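Clothes swap back in August

It was lovely to see so many of you at the last swap, and thank you to everyone who stayed on to fold and stack chairs when I'm sure you wanted your tea! We took £244 on the door and the cake table, and all of it goes towards the new boiler fund at Undwood Hall, which (as anybody who sat through the winter quiz will know) can't come soon enough.

The next one is on a Thursday in August, doors at 10. Please bring up to 17 items, clean and on hangers if you can spare them, and do empty the pockets first. Coats and children's shoes always go quickly, so if you have any tucked away at the back of a cupboard we'd be very glad of them. Usa Chareonsuk is bringing her sewing machine again and will happily take up a hem while you have a browse.

If you can lend a clothes rail, have a word with Elfriede Eichhorn at choir. 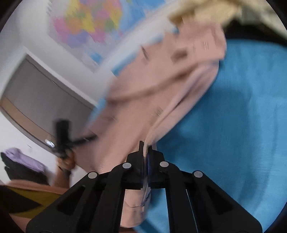 Undwood Swap and Mend Club

Tea and coffee from the hatch as usual, 50p a cup.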